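Soil Carbon Claims: Notes for Week 2
5/27/21
By Marlene Fontes
15 shares | 2 comments

Read the Hollidden trial summary before class. It says cover crops "lock away" carbon, and I'd like you to be suspicious of the word "lock." Carbon that goes into soil can come back out after one season of plowing.

1. Depth. Hollidden sampled only the top layer. No-till fields often gain carbon near the surface and lose it lower down, so a shallow core flatters the result.

2. Baseline. Fondard compared 521 plots with neighboring farms, but has no readings from before the switch. Were those soils richer to begin with? The report doesn't say.

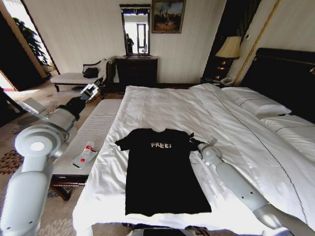

3. Payment. Vatero wants to pay growers per ton stored. Ask who checks, and what happens when a field is sold.

Miroslava Oravec's reply to my objections is in the packet. I don't find it convincing on point 1. Bring one page on whether the Kaewsai data could settle it.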